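How to Put Together a Family Reunification File

Refugee families in Indville often ask us how to get their papers ready before the first meeting with a legal adviser. The steps below cover the paper side of it. They don't replace legal advice, and the adviser may ask for things that aren't mentioned on this page.

Before you start

Set aside two evenings. The first is for finding papers and the second is for sorting and copying them. If children are in the house, start after they are in bed. You will need a pen, a pad of plain paper, paper clips and a folder for each person in the application. Don't use staples, as the adviser will have to take them out again to scan.
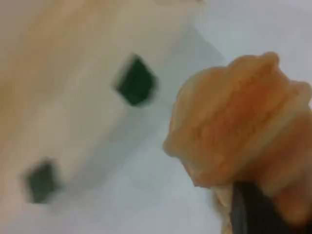
Begin with the person who is already in the country. Collect the decision letter granting protection, any residence card, and every letter that carries a case number. Write the case number on the inside of the folder, never on the documents themselves. If there is more than one number, write them all down with the date of the letter each one came from.

Then make a folder for each relative who is still abroad. Put in whatever proves who they are and how they are related to you: birth and marriage certificates, family books, camp registration slips, school records, old passports. A photo of a document on a phone is worth having even when the original is lost. Print it and write "phone copy" on the back.

Copying the documents

Our office can make paper copies up to 50 pages per family. For anything beyond that, or if you can't travel in, a phone will do.

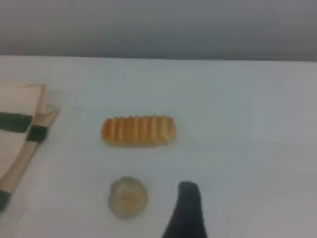
Original documents should be photographed one at a time, front and back, even if the back is blank. Turn the flash off and work by daylight if you can. Put each page flat on something smooth and plain. A pale, matte tabletop like the one in the photo works well, and anything soft, such as that folded cloth, can stay over at the side. Check that all four corners are showing and that you can read the stamps before you go on to the next page. Name the files by person first and document second, so that "Amina birth front" sits next to "Amina birth back."

If you use the Semix upload page, send one folder at a time and wait for the confirmation message. Large uploads sometimes stall, and the page doesn't always say so.

Writing the family timeline

The adviser will want a single page that shows when the family was together and when it was separated. Keep it short. Each line needs a date, a place and what happened. If you only know the season or the year, write that. Guessing at an exact day causes trouble later when another form says something different.

Include moves inside the home country, time in camps, and any period when you had no contact. Add the names of everyone living in the household at each point — grandparents and foster children too.

Translations

Don't pay for translations until the adviser has seen the file. Some papers need a certified translation and some need none. Natália Caldeira at the Lurnari desk keeps the current list of translators and can tell you which languages have a waiting time. In June it was seven weeks for some of them.

Bringing the file in

Carry originals and copies separately. Any bag that holds the folders flat is fine.

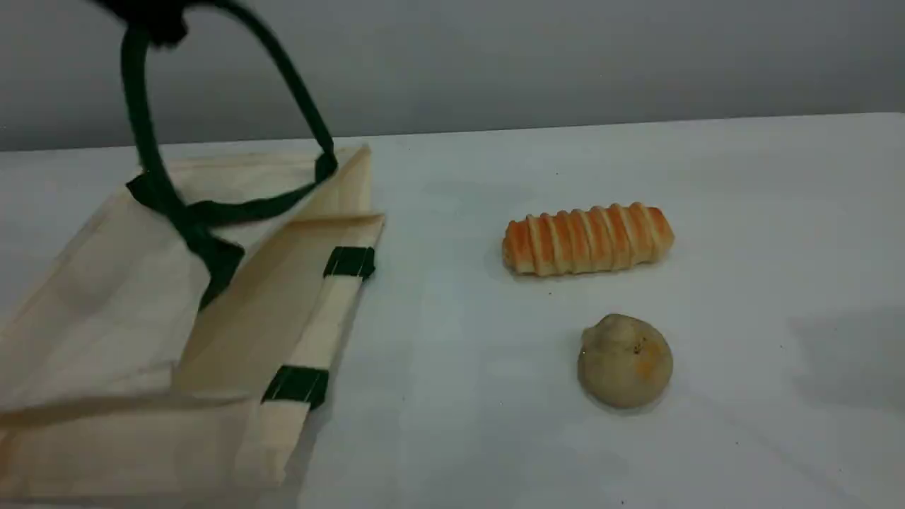

Canvas tote bag with short green bands

Drop-in hours are Thursday afternoon in the Politis building, second door on the left past the stairs. Bring the phone you took the photos with, and its charger. If a relative abroad can be reached by message, let them know you have an appointment, in case the adviser has a question only they can answer.

Keep the originals at home again once they have been seen. Leave us the copies only.
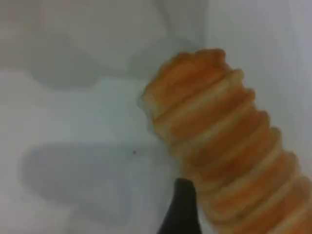
Beatriz Macedo wrote in to say that the timeline took her longer than everything else, and that she should have phoned her sister before writing it. They remembered the year of the second move differently, and she had to redo the page. She also asked whether voice messages count as proof of contact. They can help. Save them outside the app if you can, note the date and who is speaking, and ask the adviser before having any of them transcribed.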